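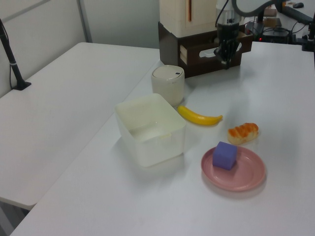

The square bin, the pot with the lid, and the cube on the pink plate.

Sorting out the play food

Posted in April by Kaan Sarıgül

Filed under: Home, Tidying, Small things

I have been putting off the play food for most of the winter. It had spread over two rooms and the car, and when Sachiko Yagi from upstairs brought down another carrier bag of it (her two are past that stage) I decided it needed doing properly.

The first job was getting everything into one place. I used the bath, which has high sides and wipes down. I looked under the sofa, behind the radiator and in the bottom of the pushchair. The pushchair was the worst. There was a plastic fried egg in there that must have been to Hendbridge and back more than 40 times.

Then I made piles. I had read a long post by someone who sorts by colour, and I tried that for a bit, but it puts the lemons with the chips and no child looks for things that way. I went back to sorting by kind: fruit and veg, bread and cakes, plates and cups, and a last pile for whatever wasn't food.

Fruit and veg was easy. The yellow banana is the one that gets used most. It is the right size for a small hand and it doubles as a telephone. Ours has had a name since last summer, but I am not allowed to tell people what it is.

Bread and cakes took longer. The little roll with the orange-brown ridges on top is a favourite of mine, it looks like something from a proper bakery counter, and I would be sorry to lose it. A few of the others had gone sticky and wouldn't come clean, so they went out. I washed the rest in warm water with a drop of washing-up liquid and left them on a towel overnight. Anything hollow needs a squeeze first, with the hole pointing down, or the water sits inside and goes off.

Plates and cups I cut right down. We had far too many saucers from sets that no longer had cups. The round pink plate stayed, partly for the raised rim, which stops things rolling off when it is carried through to whoever has ordered lunch. I also kept 3 bowls and the teapot.

The last pile is the awkward one. It had a key, some curtain rings, a dog with no tail and the purple-blue foam cube. My first thought was that the cube belonged with the building blocks. It was put back on the pink plate within the hour, and I was told it was cake. So it lives with the food now. I think it is easier to go along with what a thing is used for than to keep moving it.

For storage I had been using a deep wooden crate, and it was no good. Everything small went to the bottom and the whole lot got tipped out to find it. I have changed to square plastic bins, the pale see-through sort with sides that lean out slightly. You can get a hand in easily and the rounded corners wipe clean. They are shallow enough that there is no bottom to lose things in. I bought mine from the hardware shop on Nurnier Road, where Yoshinori Shimada let me have the display one at a lower price as it had lost its sticker.

A lidded container is better for the fiddly bits, in our house anyway. I had an off-white one with a domed lid doing nothing, and it now holds the peas and the sugar lumps. Lids are a nuisance with larger things because they never get put back on, but the peas really do need one.

Labels I am leaving for now. Tetsuya Hirose did picture labels for the whole of his daughter's room and they look very good, but he also has a laminator. I may borrow it.

The piece I can't place is half of a pear with a patch of velcro on it — the other half hasn't been seen since we moved in. If it doesn't turn up by the summer I will let it go.

All of it took one evening and part of the next morning, about what I would allow for a kitchen drawer. The spare saucers and the second till have gone in a bag for Noboru Onishi, who is collecting for the toddler group. He would like wooden animals too, if anyone reading has some.

Next I want to do the jigsaws. One of them is a 300-piece harbour and I already know there is a bit of the sky missing.

We use cookies to remember your settings and count visits. By carrying on reading you agree to this. Manage cookies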